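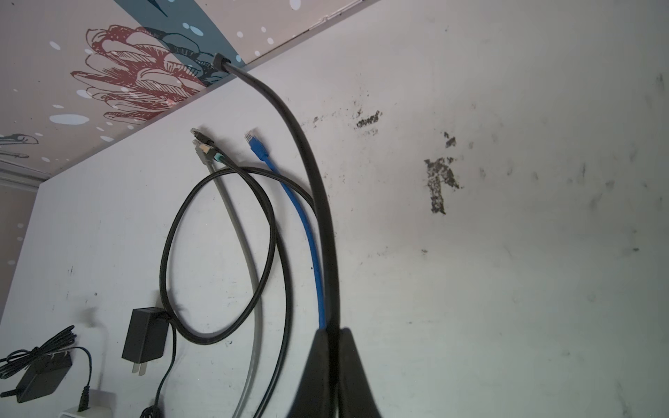

Kutville Home Networking List
Print this message | E-mail this message
3 min read

Subject: Re: Running cable down a wall without making a mess of it

> We moved into the house in Potport in September and the previous
> owners left a bundle of network cable coming down one wall of the
> back room. The ends just hang there with the plugs on. I want to
> keep the wired connections but I don't want to open the wall, which
> is plaster. My questions are whether I should put the lot in plastic
> channel, whether clips are enough, and what to do about a thick
> cable that has to share the same stretch with the thin ones. I also
> don't know where any of them go. There is no labeling at either end.

I did this in two rooms last year, so I'll answer in the order you asked.

Channel looks neat if you have a straight run and square corners. Plaster walls are seldom flat, and the adhesive on the back lets go at the high spots. I put up 13 feet of it and had to take half of it down again. If you do use channel, screw it. Buy one size wider than you think you need.

Clips are enough for thin network cable. Put one at the top, right where the wall meets whatever is above it, and make sure that one is solid. It carries the weight of everything hanging below. After that, one clip every foot or so will keep the run straight. Don't drive them down so hard that the jacket flattens.

The thick cable is the harder part. It won't turn a sharp corner, and if you force it, it pushes the clip out of the wall. Let it come away in a wide curve and only fix it where it lies flat without being held. I fought with mine for an evening before I gave up and let it have the bend it wanted. It looks fine. If it turns out to be a power cable, don't bundle it tightly with the network ones. Leave a couple of inches between them where you can, and cross at a right angle where you can't.

On the plugs: look at the little plastic tab on each one. If the tab is gone, cut the plug off and crimp on a new one. A plug with no tab will stay in the socket until someone moves a chair. Look at the contacts while you are there. If they are green or dull, replace those too. I bought Arkska plugs in a bag of 500, which was silly for one house, but they were hardly more than the small pack. The Stüber crimper I have is the basic model and has held up.

To find out where they go, get a cheap tone tester. Clip the sender to one end and walk around the house with the other half. Write the result on tape and wrap it around the cable near the plug before you do the next one. If you tell yourself you'll do the labels at the end, you will be tracing them twice. The colors won't help you much, as people use whatever is left on the reel. Two of my blue ones went to different floors.

One more thing about length. Network cable is good for a bit over 300 feet in one run, so in a normal house you don't need to worry. You can leave slack at the bottom. I keep mine in a loose loop behind the cabinet, tied with hook and loop tape. Zip ties work but you have to cut them off every time something changes.

If you paint, paint before the clips go up.

I have a spare tone tester you can borrow. I'm on the Kutville side but I can leave it at the hardware store counter in Potport. Reply off list if you want it.

Print this message | E-mail this message

This site uses cookies to remember your archive settings. Accept | Learn more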